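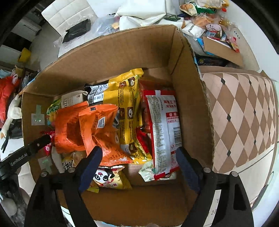
Reference > Food and drink > Packaging > Snack box

Snack box

A snack box, also called a mixed snack box, assortment box or goody box, is a carton holding a number of separately wrapped snack foods of different kinds. The term covers boxes assembled by a seller, such as gift and subscription boxes, and boxes put together at home, at a school or in a workplace. The contents are usually dry, shelf-stable goods in sealed bags or packets: chips, puffed corn, crackers, cookies, wafers, nuts, dried fruit and candy. Fresh food and food that must be kept cold are normally left out.

The snack box differs from the multipack, in which all the packets come from one maker and often hold the same product. It also differs from the lunch box, a reusable container for a meal eaten the same day.

Contents

Most of the space in a snack box is taken up by pillow bags. A pillow bag is made from a single sheet of film formed into a tube, with a lengthwise seal down the back and a cross seal at the top and bottom. The cross seals are pressed between ridged jaws on the filling machine, which leaves fine parallel lines in the film, and the bags are cut apart with a toothed blade. The serrated edge that results gives a starting point for tearing. Bags of chips and puffs are filled with gas before sealing, commonly nitrogen, to slow staling and to cushion the food.

Smaller items come in flow-wrapped packets, built much like the pillow bag but fitting closely around a bar, a wafer or a stack of cookies. Larger bags may have a flat or folded base so that they can stand up, and some carry a zipper strip below the top seal. Fragile cookies are often placed in a plastic tray inside the film.

The film in most snack bags has several layers. An outer layer takes the printing, a middle layer binds the sheet together, and an inner layer melts to form the seal. A very thin coating of aluminum is widely used to keep out light, oxygen and moisture, and gives the inside of many chip bags its silver color. Bags without this coating may be clear or have a clear window.

Print on the bag generally includes the product name, net weight, ingredients, allergens, nutrition figures, a barcode and a date. The date is often added on the filling line after the film has been printed, and may appear on the back, beside a seal or along the top edge. Imported snacks may have a paper sticker with this information in the language of the country of sale, placed over or next to the original text.

The box

The usual box is a regular slotted carton of corrugated cardboard, with four flaps at the top and four at the bottom. Corrugated board consists of a wavy inner sheet glued between two flat ones. Single-wall board is strong enough for nearly all snack boxes, as the contents weigh little for their size. Gift boxes sold in stores may instead be made of solid paperboard with a lift-off lid.

Reused shipping cartons are common at home. Flaps are often folded outward, tucked down inside or cut off with a knife so that the box can serve as an open bin. A cut edge of corrugated board is rougher than a factory edge and sheds paper fibers, and it may be covered with packing tape where hands will brush against it often. Removing the flaps also makes the box less stiff. The long walls of a large carton tend to bow once the flaps are gone.

Size is chosen by volume. A box of gas-filled bags reaches the top well before it becomes heavy, while the same box filled with nuts, hard candy or cookies can strain its bottom seam. A box meant to be carried by one person is therefore often kept small when the contents are dense.

Packing

Two methods are in general use. In layered packing, heavy and rigid items go on the bottom, followed by boxed or trayed cookies, with inflated bags on top. The method protects the fragile items but hides whatever is below. In upright packing, bags and packets are stood on end in rows, like folders in a drawer, with their fronts facing the same way. Upright packing suits open boxes on a shelf, where people choose from above, and leaves a gap that must be filled or leaned into as items are removed.

Loose packing, in which items are simply dropped in, is the most common arrangement in homes. Bags settle against one another, the larger ones toward the walls and the smaller packets into the spaces between them. Thin packets slide to the bottom and may be overlooked until the box is nearly empty.

Gas-filled bags should not be pressed down to close a lid. Pressure breaks the contents and can open a seal. Pricking a bag to flatten it has the same effect as opening it, and the food will begin to go stale. Boxes sent by mail are filled with enough crumpled paper or similar material to stop the contents from shifting. Boxes moved by hand over short distances are often left without filler.

Bags packed at low altitude swell when carried into the mountains, as the outside air pressure falls while the amount of gas inside stays the same. A box filled tightly near sea level can push open its own flaps on arrival. Space is normally left at the top for this reason.

Commercial snack boxes

Sellers of assortment boxes fall into three groups: gift sellers, subscription services and office suppliers. Gift boxes are usually built around a theme, such as a country, a flavor or a holiday. Subscription boxes arrive at fixed intervals and change their contents each time. Office boxes are the largest and the least varied, and are commonly sold by the number of single-serving packets.

The Lavora range, sold by the packing firm Rorimine, is typical of the office type. It is offered in two sizes, with 100 and 200 single servings. The smaller carton contains 17 different products. Both are shipped in plain brown board with a perforated front panel that can be torn away to turn the carton into a display bin.

The Serora box, from the same firm, is a gift assortment with a lift-off lid and a printed card listing the contents. It is packed in upright rows with a cardboard divider between sweet and salty items.

In the market town of Poon, whose fair was first held in 1749, assortment boxes are sold from stalls each May. Buyers pay one price for an empty carton and fill it from open trays. The carton must close flat, and stallholders fold the flaps themselves before the sale is completed. Chips and other gas-filled bags are less popular there than cookies and hard candy, which give more food for the space.

Use in the home

A household snack box usually stands in a pantry, in a closet or on top of a refrigerator. It keeps small packets from slipping behind cans and jars and allows the whole supply to be moved at once. Some households keep two boxes, one for sealed items and one for opened bags closed with clips.

Opened bags do not keep well in an open carton. Once the seal is broken the film no longer protects the food, and crumbs in the bottom of a box may attract ants, pantry moths and mice. Cardboard gives no protection against these and can itself shelter insects in the channels of the board. Opened snacks are better kept in a lidded jar or tub.

Sorting is done by type, by size or by date. Sorting by date places the oldest items at the front or on top and is the method least often kept up, as new purchases tend to be added above the old ones. Emptying the box from time to time brings the lower items back into view.

Storage conditions

Dry snacks keep best in a cool, dark and dry place. Heat speeds the breakdown of oils in chips and nuts, which then develop a stale or paint-like smell. Chocolate coatings soften in warm rooms and may form a pale film, known as bloom, when they harden again. Bloom changes the look and texture but does not make the chocolate unsafe.

Strong odors can pass through cardboard and thinner plastic films, so snack boxes are kept away from soap, detergent and loose spices. A carton set directly on a basement floor can draw up moisture and lose much of its strength.

Disposal

Corrugated cartons are accepted by most paper recycling programs once they are empty and flattened. Board heavily stained with grease is generally refused. Multilayer snack film is difficult to recycle, as its layers cannot easily be separated, and in many places it goes out with the household trash. Some stores and local programs collect it apart from other plastics. Single-material films are used for a growing number of products and are usually marked as such near the barcode.

See also

Corrugated fiberboard
Gift basket
Multipack
Pantry
Pillow bag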